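各位理事、亲爱的 Kiran Mishra 女士:

先问大家好。这份进展报告本来八月底就该交到您手上,拖到 2023年9月17日 才写完,要请您多多包涵。一来是最后一批访谈的译稿迟迟没有校完,二来我自己也贪心,总想着再等一等,把峰会之后的反应也写进去。

您一定还记得,Plinik 项目当初申请的题目是"首脑单独会晤与议会知情权"。说得直白些,就是两国领导人关起门来谈话,身边只有译员,事后议员和公众究竟能知道多少,又该由谁来告诉他们。去年立项时,有朋友劝我们换个热闹一点的题目,幸好您和理事会一直支持,我们才安安心心做到今天。

## 这段时间做了什么

**档案部分。** Mio Kamata 带着两位同事,把历次双边会晤前后的议会质询记录通读了一遍,目前收入数据库的共 1149 条。每一条都标了提问人所属党派、提问时间(会前还是会后),以及政府一方的答复方式。Mio 做事极细,凡是"已在适当场合说明"这一类的答复,她都单独归了一类,还去追查那个"适当场合"到底存不存在,有时候一条就要花掉整个下午。

**访谈部分。** 计划中的 20 位受访者已经全部谈完,包括退下来的外交官、外事委员会的秘书,还有几位曾在会谈现场做过翻译的老先生老太太。Cường Bùi 负责其中大半,他说最难的是让人放心开口。有一位老译员前后约了好几次,茶喝了不少,最后才肯谈当年笔记本是怎么上交的。那一段录音非常动人,我们正在征求她的同意,看能不能匿名引用。

**公众部分。** 与 Gadix 合作的问卷收回了 3000 份有效答卷,正在做加权。初步看,受访者对"单独会晤"本身并不反感,大家在意的是会后有没有一份像样的纪要。不同党派支持者之间的差距比我们预想的小,这一点 Abhishek Chaudhary 还在反复核对,请容我们下次再报具体数字。

## 遇到的困难

最大的麻烦还是档案开放。我们向外交部门提出的调阅申请,有 2 份至今没有回音,催过几回,对方态度都很客气,只说还在流转。Lalit Tripathi 建议改走议会图书馆的渠道,他在那里有旧同事,这条路我们已经在试了。

另外,Srivastava 基金那边的配套款比约定晚到,译稿费用暂时由 Kumoveck 办公室垫付,账目都另列在附表里,总预算没有变动。

## 接下来的打算

入冬以前,我们想先拿出一份短的政策简报,专讲会谈纪要该如何向外事委员会通报,篇幅压到议员助理在车上就能看完。完整报告放在其后。简报初稿会先寄给您过目,您上次在电话里提到的"译员保护"一节,我们也会认真写进去,您若还有别的想法,千万不要客气。

公开讲座也想再办一场,地点还没有定,欢迎理事们带朋友来坐坐。

再次感谢您一路上的耐心与信任,也请代我们向理事会各位问好。

Plinik 项目组 敬上
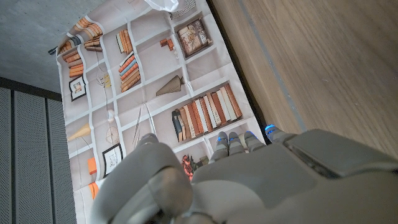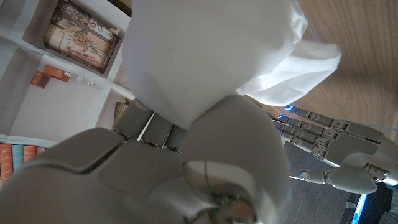 *图一:桌上的印花布与机械手;图二:机械手与白布。*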